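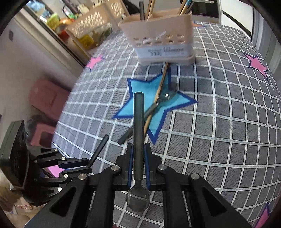 Joratow's good practice guide for two-gripper table work is the friendliest rulebook I've read in ages, and I've read a few! Its best rule is to grip by the handle and leave the bowl alone, and a clear-bowled spoon held between blue pads is a fair test of it. Gobnait Brennan and I argued happily over page 127 – she wants a fixed place for the caddy, I don't. 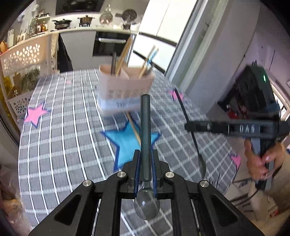 What I'd change
The section on keeping two grippers clear of each other is too short, and long handles deserve a page of their own. Still, I'd buy it again – do get the printed copy, as the index is lovely.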